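Guides > Getting Around > Riding in Town > Section 3: Two-way roads with a bicycle strip

Print this page | E-mail this page

3. Two-way roads with a bicycle strip

This section is for riders who have finished the set-up in Section 2 and now take the Prandano city bicycle on a road together with cars. Please read it one time completely before you ride. The steps are written for roads where traffic keeps to the right.

3.1 Before you enter the road

1. Stand with the bicycle at the side, with both feet on the ground. Squeeze each brake lever one time and hold it. The lever must not touch the handlebar.
2. Switch on the front and rear light, also in daytime. Press the light button for 2 seconds until it stays on.
3. Turn your head over the left shoulder and look behind you. Do this before you put a foot on the pedal.
4. Start when the strip is free, and ride in the same direction as the cars on your side.

Note: Under trees and beside tall houses the road can change between sun and shade every few meters. Dark sunglasses are not recommended on such streets.

3.2 Reading the lines

Many residential roads have a travel lane and, to the right of it, a side strip with a bicycle marking. A dashed line between them means in most places that a car may cross it when needed, so you must still look for cars. A solid line toward the oncoming lane should not be crossed. The paint of the bicycle marking is often old and weak, so look for the dashed line first and for the bicycle second. 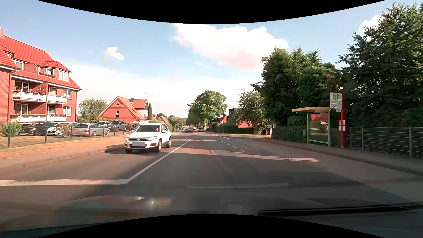 A broad line across a lane is a stop line. It is valid for the traffic which is coming toward it in that lane. If the stop line is in your own lane and you have to stop, put your front wheel behind it and one foot on the ground.

3.3 Passing a bus stop

1. Look at the shelter early. People can step out from it, and plants next to it can hide a child.
2. Stop pedaling and put two fingers on each brake lever.
3. If a bus is standing at the stop, wait behind it. Do not try to pass between the bus and the sidewalk.
4. When the bus has left, look over the left shoulder again and continue in the strip.

CAUTION: A bus driver may not see you when you are close behind the rear corner. Stay back far enough that you can see the mirror of the bus.

3.4 Meeting oncoming cars

1. Keep a straight line. Do not move to the curb in a sudden way – the edge can be broken or full of leaves.
2. Look at the front wheels of the oncoming car. They show a turn earlier than the body of the car does.
3. Where the road becomes narrow, slow down and let the oncoming car come through first if you are not sure.

Note: The Prandano has a load limit of 14 kg on the rear rack. With a full rack the braking distance is longer, so begin to brake earlier at every stop line.

If you find a mistake in this section, please write to Sena Baidoo at the Brarbridge office and mention form 3869.

Print this page | E-mail this page

We use cookies to remember your language and your last page. By continuing you accept this. Accept | Settings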